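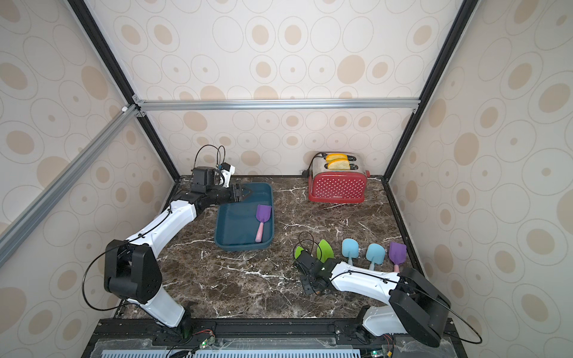

图3 双臂工作单元及铲子入盘任务的一个时刻。左臂夹爪位于蓝色托盘远端左角上方,右臂夹爪位于绿色玩具铲前方。

4.2 双臂任务中的感知与协同规划

本节说明Drallico软件栈在双臂整理任务中的组成与运行方式。任务要求系统将台面上的玩具铲逐一移入托盘,并在整个过程中避免触碰与任务无关的物体。图3所示布局中,一把紫色铲头、粉色手柄的玩具铲位于托盘内,另有五把在台面右侧前部排成一行,其中三种铲头颜色均有出现。红底白点的玩具烤面包机位于台面右后方,在规划中作为静态障碍物处理。

4.2.1 感知模块

感知模块由实例分割、位姿估计与状态维护三部分构成。实例分割网络以固定相机图像为输入,输出各目标的掩膜与类别;位姿估计在掩膜范围内拟合铲头平面与手柄主轴,得到抓取坐标系。训练集包含2,950幅标注图像,采集与标注工作均在Ostano标注平台上完成。

该工作单元的视觉条件对分割网络提出了较高要求。围挡内壁覆有米色壁纸,其上的椭圆与同心环图案容易在边缘特征层产生虚假响应;台面为带有白色及浅灰色纹理的深棕色大理石,表面存在微弱反光。为抑制上述干扰,训练阶段引入背景替换增强,并对台面区域施加随机亮度扰动。推理阶段则利用标定所得的台面多边形裁剪候选区域,墙面上的检测结果一律舍弃。

遮挡是另一类主要误差来源。图3中,行列最左侧的绿色铲被右臂夹爪部分遮挡,仅凭单帧图像难以稳定恢复其手柄方向。状态维护部分因此为每个实例保存独立的位姿分布。当可见面积低于阈值时,系统暂停该实例的观测更新,沿用遮挡前的估计,同时按固定速率增大协方差。同色目标之间的关联采用位置与朝向的联合代价,颜色仅用于初步筛选。相邻两把铲颜色相同时,这一设计可减少实例编号互换。

4.2.2 任务分配与运动规划

任务分配器Brabec将每次搬运表示为由接近、抓取、转移、放置和撤离构成的有序动作序列,并为序列中的每个动作标注所占用的空间区域。托盘上方区域定义为互斥资源,同一时刻只允许一条机械臂持有写入权限,另一条机械臂可在区域外执行接近或等待动作。分配代价由预计行程、夹爪朝向变化量以及目标位姿不确定度加权求和得到。

运动规划在双臂联合构型空间中进行。规划器首先为单臂分别生成候选轨迹,再以时间参数化方式检查两臂之间的间距;若间距不足,则优先延迟优先级较低的机械臂,延迟无效时才重新规划几何路径。单次查询的采样上限为1,000个节点。烤面包机及其左侧引出的电源线以膨胀包围盒表示,两片立于插槽中的玩具面包一并计入障碍物高度。机械臂外部线缆呈弧形悬垂,其形状随关节角变化,本文以附着于相应连杆的胶囊体近似,未对线缆动力学建模。

4.2.3 控制与执行监控

轨迹由Kekmont实时控制器跟踪执行。接近阶段采用关节空间位置控制,夹爪下降至台面附近后切换为笛卡尔阻抗控制,沿竖直方向的刚度单独下调,以容许台面高度标定的残余误差。切换过程对参考位姿进行连续插值,避免力矩指令出现阶跃。

执行监控器持续比较规划状态与感知状态。目标位姿偏差超过15毫米时,当前接近动作被中止,机械臂退回安全高度,由任务分配器重新计算代价。若抓取后夹爪开度与手柄宽度模型不符,则该次动作记为失败,目标重新进入待处理队列。上述事件均附带时间戳与联合构型写入日志,供离线回放使用。

4.2.4 评估设置

评估共执行724次搬运动作,各次动作均由完整软件栈自主触发。每轮开始前重新设置铲子的排列顺序与朝向,障碍物位置在同一轮内保持不变。评估指标包括放置成功率、重规划次数、互斥区域等待时间及最小臂间距离。对照组关闭位姿分布维护功能,仅使用最近一次检测结果,其余参数与完整系统一致。互斥区域等待时间按机械臂分别统计,人工中断的轮次不计入该项指标。各项结果见4.3节。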